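August 29, 2023

We had been meaning to get to the open day at the Sequeira cider orchard for years, and this summer we finally managed it, although the road out of Grirnville is narrow and we met a tractor on the worst bend (my sister reversed beautifully, I should say, while I shut my eyes).

Teresa Valente, who runs the place now, met everyone at the gate and took us straight up the hill to the old trees. There are 437 of them on the upper slope, and she seemed to know most of them by temperament. The favourite is a small, knobbly apple called Wurno, dreadfully sharp to eat but lovely once it has been pressed and left alone until March. I did try one. I pulled such a face that a little boy asked if I was all right! 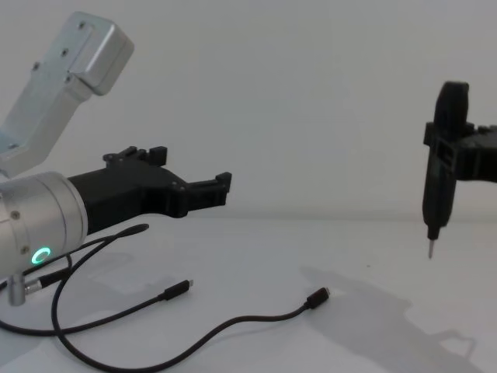

After the orchard we went down to the pressing barn, which was wonderfully cool, and heard how the apples are washed, milled and squeezed. A good year fills up to 1000 bottles of the dry cider, and a poor one only 600, so there is a lot of anxious looking at the sky when the blossom is out. Late frost is the great worry, and I came away feeling rather guilty about how little thought I'd ever given it.

Tea was in the yard, with a very good apple cake and a slab of cheese to go with it. We tasted the dry, the medium and a cloudy one named Bondus, after the field it comes from, and I bought two bottles of that and one of the medium for Dad.

Entry was £7, tasting included. Wear proper shoes if you go, as the grass on the slope is long and full of windfalls, and take cash for the cake.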